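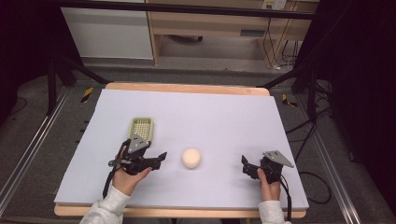 January

Up before six to move the car. The plow came down our side of the street at 6:15 and left the usual ridge across the end of the driveway, so I shoveled that first and had coffee after. My back is fine so far. I put the shovel on the porch and not in the garage, as the garage door has started freezing to the ground again.

The furnace man came at nine. He was from Prudik, the same outfit that put in the water heater. He had the panel off for a long time and said the igniter was going and the filter was the wrong size for the slot. I have been buying that size for three winters. The bill was $638, which includes the igniter, the labor and a charge for coming out in January, apparently. I paid by check. He left two filters of the right size and wrote the number on the side of the furnace in marker. The house got up to 66 by noon and I took off the second sweater.

Called the insurance office about the ice dam claim. On hold for most of a load of laundry. The woman said they need the original estimate from the roofer and not the revised one, and I said I had sent the original one in December. She found it while we were still talking. Somebody will call me back.

Lunch was the rest of the split pea soup. It had gone very thick and I thinned it with milk, a mistake. Next time water.

In the afternoon I drove to Kokerport to take Ulla Lahtinen her casserole dish and the library books she wanted. The lake road was clear as far as the Erngate turnoff and bad after that, packed snow with sand on top. It took about 40 minutes. There were two trucks in the ditch by the gravel pit, one with its flashers still going. I didn't stop, there was already a deputy there.

Ulla's hip is better than at Christmas. She walks to the mailbox and back with the one cane. She is not happy with the physical therapist, who talks to her as if she were deaf, but she does the exercises. We had coffee and the cardamom bread from Laitinen, which I still think is too sweet. She has decided to sell the piano. Her niece doesn't want it and the church already has one. I told her pianos are hard to sell now and she said she knew that, she had looked. She may end up giving it away to whoever will haul it. I said I would ask at the school.

She asked again about the summer, whether I would go in with her on the cabin for 2 weeks in July. I said probably. I would like to see what the roof costs first. She wants to know by the end of the month – the owner has other people asking.

Left at four to get home in the light. Eleven below on the bank sign, wind out of the north. Filled the tank and bought eggs, onions, lamp oil and a bag of sand for the trunk. Eggs are up again.

Supper was an omelet. Wrote two letters, one to my brother and one to the county about the assessment. The one to the county is too long and I will cut it down tomorrow. Put the new filter in and wrote the date on it.

Started the book about the Erie Canal and read as far as the first contracts. The print is small. Bed at ten, with the kitchen tap left dripping for the pipes.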